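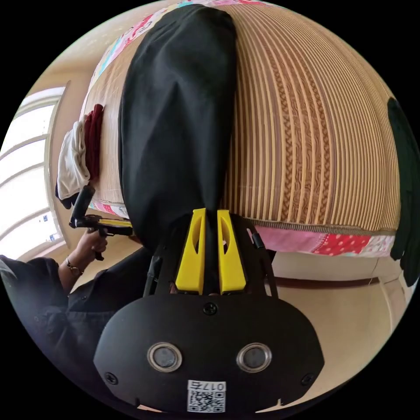

Kuvent hand grippers, yellow fingers on black cloth, folding trial on the woven mat.

From: Muthoni Muriithi
Date: 25 Dec 2021
Subject: Re: Kuvent kit, worth the money?

Nieto wrote:
> The Stasness shop wants 2973 for the two-gripper Kuvent kit. Has
> anyone used it on laundry? Their page says "any household fabric,"
> and I have been hurt by that sort of sentence before.

We've had ours since July, so here is my holiday gift to the list.

The fingers are the best part. They're plain flat blocks with an oval hole near the top, and they hold thin cloth better than the Cluteo set we sent back. Long black things with no obvious front are still my least favorite item to fold, but I can't bill Kuvent for that.

The software is where your evening goes. It promises 1000 recordings per project and starts sulking at 200. Support told me to restart it. I told support I had formed that habit already.

Spare fingers are 50 a pair, and shipping takes as long as it likes. Order some with the kit.

Would I buy it again? Yes, with a grumble. If you only need one hand, ask Stasness to split the box. They said no to me, but I asked in July and they may have mellowed.

Muthoni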